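# Two evenings with the Wevano home simulator

I've been wanting to try Wevano since July, and last week Kenji Crenshaw finally set me up with a trial seat. It's a simulation kit for two-armed home robots: you pick a house, drop your robot in, and drive it around or run your own code on it before anything real gets bumped. I went straight for the Japanese-style house (of course I did) and kept the robot's own view on the whole time. 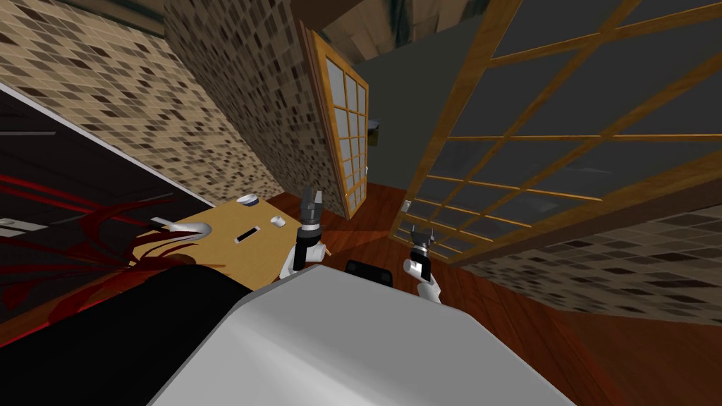
Tabletop on the left, sliding door on the right, both grippers up. 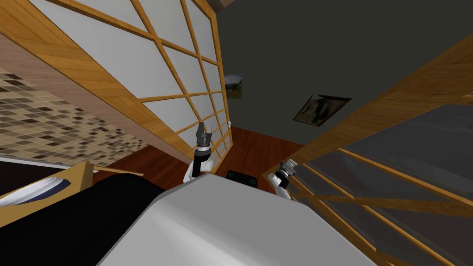

Between the screens, with the bed at lower left. 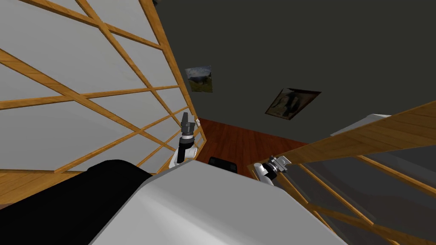
Same two arms, and a better look at the pictures on the wall.

What won me over is how much care went into the houses. Most kits I've used give you a gray box with a table in it, and after an hour you stop noticing where you are. I spent ages just looking at the wooden lattice on those sliding screens, and then I noticed that the paper on the right-hand one in the last picture is darker than on the left one, as it would be in shade. Anyone training a vision model will be glad of that! Vidar Viklund, who shares my desk, wanted to move in.

Setup took me 90 minutes, most of it spent on a graphics driver. The manual is short and friendly, though the chapter on arm limits could use another page or 2. Saving a session is one click, and reloading it put me right back where I'd stopped.

I haven't tried the multi-robot mode yet. Sânziana Nistor has, and she promised to send me her settings. My seat runs for 3 more weeks, so the kitchen tasks are next, and then I want to load my own gripper model.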